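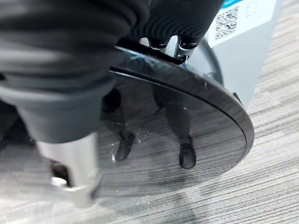 The gripper holding the dark disc by its rim, beside the grey housing.

Stetside handling project: progress report, July

Prepared by Kirsty Ellwood for Yvonne Tunstall, Hollis

The open day went ahead on Friday afternoon. The main demonstration was disc handling, run by Riaan Mabaso from 2 pm. We used the glossy dark disc because its smooth, reflective face had given us the most trouble in earlier trials. Visitors asked mainly about marks on the surface and how the arm finds the rim.

Handling trials
We have logged 836 grips since the start of the grant, 254 of them since the last report. The target for the whole project is 700, so we are ahead on numbers. Results on shiny parts are still weaker than on matt ones. Odette Poulain is changing the approach angle and will report separately.

Spending
Within budget. The Zutier fingertips came in under the quote and the balance has been moved to travel, as agreed.

Problems
The second arm arrived three weeks late. Training for new operators has slipped into next quarter as a result.

Next steps
Repeat the disc trials at the new angle.
Send visitor feedback forms to Ruth Escobar for typing up.
Agree a date for the Rostatska site visit.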